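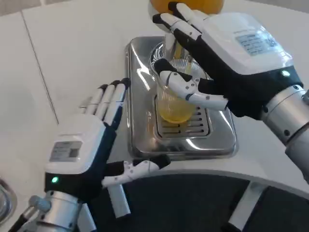
Seit Februar frühstücke ich wieder richtig. Also am Tisch, mit Teller, und das Handy liegt im Flur. Klingt banal, aber ich hatte mir über den Winter angewöhnt, mit einer Banane in der Hand die ersten Mails zu lesen, und um elf war mir dann regelmäßig flau (und ich war unausstehlich, sagt jedenfalls mein Umfeld).

Angefangen hat es mit einem Glas Marmelade. Bittere Orange von Murkcombe, so ein kleiner Laden, der nur übers Netz verkauft, und ich hatte zwei Gläser bestellt, weil sich sonst der Versand nicht lohnt. Ich mag Bitterorange eigentlich gar nicht! Aber auf einem gerösteten Brot mit richtig kalter Butter, also wirklich in Scheiben draufgelegt und nicht gestrichen, da war ich dann doch hin und weg. Das erste Glas hat keine Woche gehalten.

Und dann brauchte ich natürlich auch besseres Brot. Bei Bednarek um die Ecke gibt es ein Roggenmischbrot mit fast schwarzer Kruste, das ich jahrelang ignoriert habe, weil ich immer die Körnerbrötchen nehme. Am zweiten Tag ist es am besten, am vierten kann man es noch toasten, danach wird es bei mir zu Croûtons. Wer früh kommt, bekommt manchmal noch die Enden vom Vortag billiger, die nehme ich für Suppe.
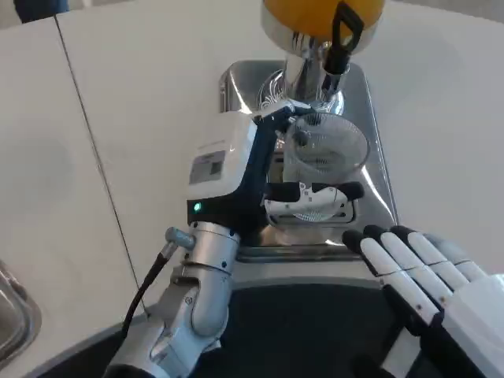
Was ich total unterschätzt habe, ist die Zeit. 17 Minuten sitze ich im Schnitt da, ich habe eine Weile mitgestoppt, weil ich mir selbst nicht geglaubt habe. Gefühlt war es eine Stunde. Früher aufstehen muss ich dafür kaum, ich trödle jetzt nur weniger im Bad.

Porridge gibt es übrigens auch, für die Tage ohne Brot. Ich röste die Haferflocken vorher trocken an, bis es nach Keks riecht, dann kommt Wasser drauf und eine gute Prise Salz. Milch erst am Schluss. Und bitte einen Topf nehmen, der größer ist, als man denkt, ich habe den Herd zweimal geschrubbt. 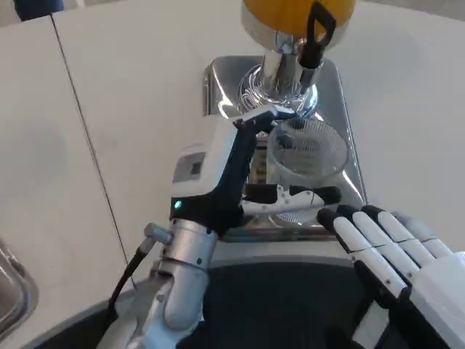 Mit den Eiern bin ich noch nicht durch. Sechs Minuten sind mir zu weich, sieben manchmal schon zu fest, und mein Eierstecher ist irgendwo beim Umzug nach Trandton verschwunden. Falls jemand einen Trick hat, der auch mit Eiern direkt aus dem Kühlschrank klappt, schreibt mir den gern in die Kommentare.

Am Wochenende will ich mich an Brötchen über Nacht versuchen, mit ganz wenig Hefe und langer Gare im Kühlschrank. 325 Gramm Mehl liegen schon abgewogen in der Schüssel, mehr war nicht mehr in der Tüte. Ich berichte dann, wie sie geworden sind.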